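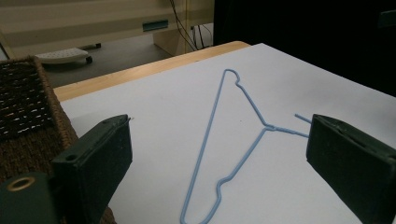

I've worked at the Funcombe plant of Huditz long enough to remember when "automation" meant a guy in a tie came by, timed you with a stopwatch, and left. We're a commercial laundry (hotel uniforms, mostly, plus restaurant whites) and I spent years on the hanging line before I moved over to the table where we teach the grippers. And you'd think the hard part would be the shirts, right? Nope. It's the hangers. Take a thin blue wire one, lay it on white paper between two chunky green fingers, and suddenly you notice how little there is to grab. The wire is skinny, the neck is all twisted around itself, there's a loose end poking out by the knot, and the fingers are about a hundred times fatter than anything they're supposed to pick up. My hands never gave that a thought. Now it's my whole morning!

So here's my opinion, since people at family dinners keep asking for it. I like the new job. I also think the company is getting something from us that it hasn't figured out how to pay for.

When you work the line, what you know stays in your fingers. You go for the neck because the bottom bar bends on you, and you turn the hook away from yourself so it doesn't snag the next one. I never said any of that out loud until I had to. Anel Moodley, who trained me on the line and now sits across from me at the table, has been doing this for 30 years, and she'll pick up a hanger, put it down, pick it up again slower, and mutter "huh, so that's how I do it." Every one of those little habits goes into the machine. We get the same hourly rate we got for hanging shirts, plus a 900 dollar bonus that came once, in February, and hasn't been mentioned again.

Management likes to say no one lost their job over this. Okay, true so far. But 2 people retired from the line last year and neither was replaced, and I can do that math. Over at Celitz, where my cousin works, they put in a Schumacher sorting system and the story was pretty much the same: no layoffs, just a lunch table that got emptier.

And still, I don't want to go back. My shoulders don't hurt! I used to ice them every night, and I'd have taken a robot's help years ago if anybody had offered. I get to sit down, I get to talk to Anel, and when I say a grip is wrong, an engineer comes over and listens (well, one of them does).

What I'd like is pretty simple. Put the teaching work in the job description and give it a pay grade. Let the folks still on the line rotate in for a few weeks, so it isn't just the same four of us deciding how a hanger gets picked up. And ask us before you order the next system, because we could have warned you about wire hangers on day one and saved everybody a very long fall.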